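植物のある執務室へ ベガムの新オフィスで「緑の当番」始まる

文具と収納用品の企画を手がけるベガム(Begum)はこのほど、移転したばかりの新しいオフィスで、机まわりの鉢植えを社員みんなで世話する「緑の当番」を始めました。長らく階ごとに部署が分かれていた旧社屋から、ひと続きの広いフロアに移ってきたのが今年の2月のこと。それからしばらくは段ボール箱と配線に追われる毎日だったそうですが、ようやく落ち着きを取り戻し、「さて、次は居心地だね」という声があちらこちらから上がるようになった、というのがことの始まりです。

最初の鉢がやってきたのは、引っ越し祝いがきっかけでした。以前から付き合いのある園芸店プレルネン(Plernen)から届いた花の鉢を、とりあえず棚の上に置いてみたところ、これがなんとも評判がよく、朝いちばんに出社した人が水をやり、昼休みに通りかかった人が枯れた葉をつまみ、と自然に手がかけられていったといいます。それならいっそ仕組みにしてしまおうということで、希望者を募ったところ、手を挙げた社員は33人。思っていたよりずっと多く、総務の担当者もうれしい驚きだったと話しています。

現在、フロアに置かれている鉢は全部で14。花の咲くもの、葉を楽しむもの、それから水やりの少なくてすむ多肉植物と、顔ぶれはさまざまです。白い家具でまとめた室内は、できあがった当初こそ「少しすましすぎていて落ち着かない」という感想もあったようですが、鉢が入ってからは、机の列の間を歩くのが楽しくなったという人が増えました。白い花をつけた鉢は、とりわけ人気があるそうです。

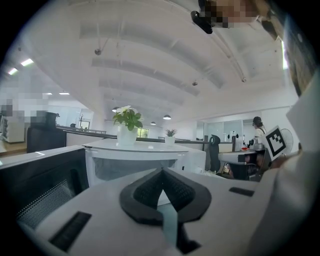

当番の中身と、これからのこと

当番はふたり一組で、一週間ごとに交代します。水やりは土の表面を指でさわってから、というのがただひとつの決まりごとで、あとは組ごとの工夫に任されています。鉢の向きを毎日少しずつ変える組もあれば、葉のほこりを柔らかい布で丁寧にぬぐう組もあり、引き継ぎ用のノートには「今朝、つぼみがひとつ増えていました」「空調の風が当たるようなので、少し手前に寄せました」といった、読んでいるこちらまで頬がゆるむような書き込みが並んでいます。普段の仕事ではあまり顔を合わせない部署どうしで組むことも多く、鉢の話から始まって、気がつけば新商品の相談になっていた、ということもあったとか。

鉢や受け皿の費用は、社内の備品予算でまかなっています。これまでにかかったのは、受け皿と霧吹きを買い足した3540円。土は300グラムほどの小袋を、必要になったときにそのつど用意しているそうです。置き場所については、フロアの内装を手がけたウルティス(Wultis)にも相談し、通路をふさがず、書類を広げるときにも邪魔にならない位置を一緒に考えてもらいました。

秋に向けては、窓に近いあたりにもう少し背の高い鉢を迎える案が出ています。候補をめぐっては早くも意見が分かれていて、香りのあるものがいいという人、いや、葉の大きなものをどっしりと置きたいという人、それぞれに譲れない思いがあるようです。また、社員が自宅で増やした株を持ち寄る「株分けの日」を開きたいという希望もあり、こちらは次の当番の集まりで日取りを話し合うことになっています。

なお、同社では来客の方にも気軽に鉢を眺めていただきたいとのこと。育て方のコツをご存じの方は、打ち合わせの折にぜひ当番の社員へ声をかけてください。

(2021年7月29日)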